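Home | Services | About Us | Fees | Contact

About Prornent

Prornent is a broker-dealer based in Clatholm. We place stock and bond orders for private investors and small pension plans. Rawan Khalaf and Marwan Obeidat started the firm with 22 clients. Today we handle 474 accounts.
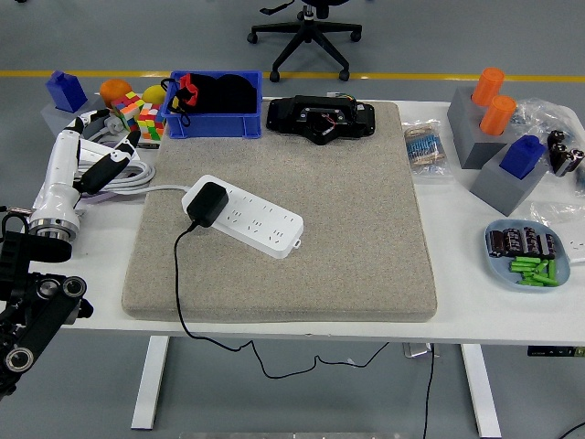
Power strip and storage bin on a work table

Orders go to the exchange the same day if we have them before the close. We do not trade for our own account. The minimum to open an account is $800, and there is no charge for closing one. Our second office, in Skotoddale, opened in December and takes visitors by appointment.

Print this page | E-mail this page

This site uses cookies. By continuing you accept our cookie policy.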